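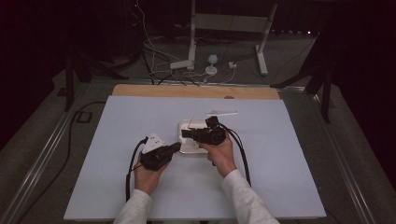
Both Falden grippers in hand, the right one over the small white tray.

Two grippers, two hands and a very patient afternoon
By Pravesh Dlamini
August 2021
48 shares | 8 comments

I've had the Falden hand-held kit for over 2 weeks now and I'm going to say it: I like it more than the full arm I tried last year (sorry, Bongani!). You hold a gripper in each hand, do the job yourself, and the recordings become your training data. Lovely idea. My beef is with the cables. Each gripper trails a black one, and I spend half my time flicking them off my wrists like I'm vacuuming the stairs.

Then there's the price. At $528 for the pair I reckon it's fair for a small workshop, but Pivside wants extra for the software licence, and that bit stings. Small trays and thin little sticks are fiddly work, and you want to practise plenty before you pay for anything else. I'd still buy it again, though I'm holding off on the licence until the September update.

Last updated August 2021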